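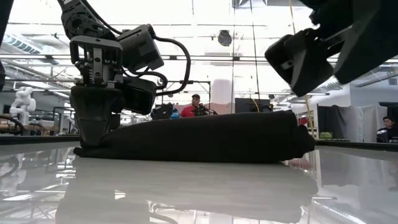 4.3 Betrieb mit zwei Armen an einem Tisch

Dieser Abschnitt gilt für Zellen, in denen zwei Arme dasselbe Werkstück greifen, etwa gefaltete Textilien. Er ersetzt die Seiten aus der Jurkeck-Anleitung, die im Wesentlichen aus dem Satz bestanden, das System sei »von Haus aus sicher«. Ein System ist das nie. Bewertet wird die Anwendung, also Arm, Greifer, Werkstück, Tisch und Umgebung zusammen.

Vor dem Einschalten

1. Risikobeurteilung aufschlagen und prüfen, ob sie den aktuellen Greifer nennt. Eine Beurteilung für den Arm allein reicht nicht.
2. Arbeitsraum beider Arme in der Steuerung begrenzen. Die Überschneidung über der Tischmitte gesondert eintragen.
3. Kabelschlaufen an Handgelenk und Kamera von Hand durch den ganzen Drehbereich führen. Bleibt eine Schlaufe hängen, neu verlegen. Klebeband gilt nicht als Verlegung.
4. Not-Halt an jeder Bedienstelle auslösen und quittieren. Beide Arme müssen stehen bleiben, auch der gerade wartende.

Hinweis: Die Kollisionserkennung von Nollon meldet laut Datenblatt jede Berührung. In unserer Abnahme bei Otholm blieben von 393 Versuchen 18 ohne Meldung, alle mit weichem Stoff zwischen Finger und Tisch. Wir behandeln die Funktion deshalb als Komfortmerkmal.

Greifen und Halten

5. Ersten Arm absenken, bis die Finger den Stoff fassen. Greifkraft mit dem kleinsten Wert beginnen.
6. Zweiten Arm über dem anderen Stoffende warten lassen. Er senkt sich erst nach Freigabe.
7. Spiegelt die Tischplatte, Kamerabild mit und ohne Deckenlicht vergleichen. Reflexe werden gern als Stoffkante erkannt.

VORSICHT: Ein schwebender Arm ist kein abgeschalteter Arm. Nicht unter den Greifer fassen, auch nicht, um »nur kurz« eine Falte zu glätten.

VORSICHT: Personen hinter dem Tisch zählen zur Umgebung. Die Reichweite mit gestrecktem Arm messen und den Abstand danach festlegen, Bodenmarkierungen aus früheren Aufbauten nicht übernehmen.

Freigabe

Das Nedelcu-Prüfblatt hat 88 Felder. Ausgefüllt belegt es, dass jemand 88 Felder ausgefüllt hat. Die Schritte 2 bis 4 sind nach jedem Werkzeugwechsel am Gerät zu wiederholen und mit Uhrzeit einzutragen.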